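Play kitchen is the star of the new toy library room in Hemcombe

By our community reporter

If you've been past the old seed store on Plollgate lately and wondered why the windows had butcher's paper over them, the paper's coming down on Saturday. The Hemcombe toy library is opening its new pretend-play room, and I was lucky enough to get a sticky-beak before the kids do.

I went in expecting a few tubs of blocks and maybe a dress-up rack. There are blocks (of course there are), but the thing I kept wandering back to was the play kitchen. It's pale blue with gold-coloured handles, and I'll admit I opened the fridge door more times than a grown adult needs to. It has a little panel on the front for your shopping list, four lines long, so you'd better keep it to the basics. Milk, eggs, bikkies, more bikkies.

The library has been saving for this room for 24 months, mostly through sausage sizzles and the Flesau Street book stall, and the kitchen was the first thing on the wish list. A family day last September brought in the last of the money. Everything has since been sorted and cleaned, and the whole collection now stands at 197 toys, up from 64 when the library was running out of the back of the hall.

What I love is how much cooking gear has gone in with it. White plates stand up on the open shelf, there's a pot with a lid, and the salt shaker is labelled SALT in someone's handwriting, which made my day. The backsplash is a riot of colour too, all shapes in teal and purple and yellow. My own kitchen is beige and I've gone right off it.
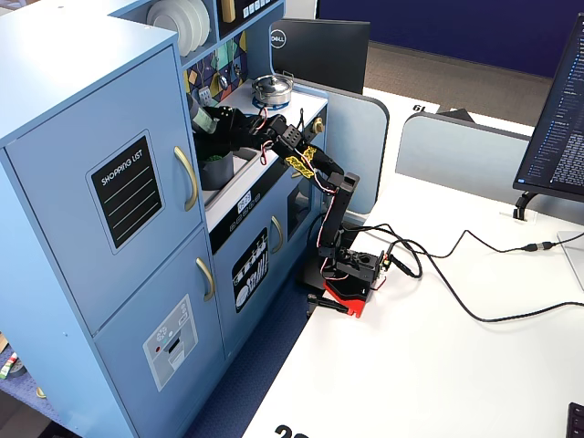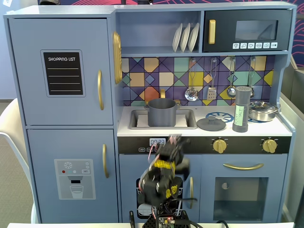 What you can borrow and what stays put

The kitchen itself isn't going home with anyone, sorry! It's a stay-and-play item, along with the train table and the big dolls' house. Smaller bits can be borrowed as themed bags, and there'll be a tea set bag, a baking bag and a picnic bag ready to go from opening day. You can have 3 items out at a time on a family membership, and you keep them for a fortnight.

If you've got a little one who likes to tip everything out (mine would empty a cupboard before I'd got my coat off), there's a pack-away time at the end of each session. The children are asked to put the pots back and stand the plates up on the shelf again. I'm told the first trial group got very serious about it and one small person refused to leave until the lid was back on the pot.

The library is still after a few things for the room, so have a rummage at home. Felt food is top of the list, then aprons in children's sizes, and wooden spoons that haven't met a real bolognese. No glass or china please, and nothing with button batteries. Drop-offs can be left at the Assunção bakery counter two doors down, any morning before noon.

Doors open at 9:30 on Saturday and the session runs until lunch. Entry is free for the first day and you don't need to be a member to come in and play. Prams can go under the side awning, and parking is easiest around the back, off the lane.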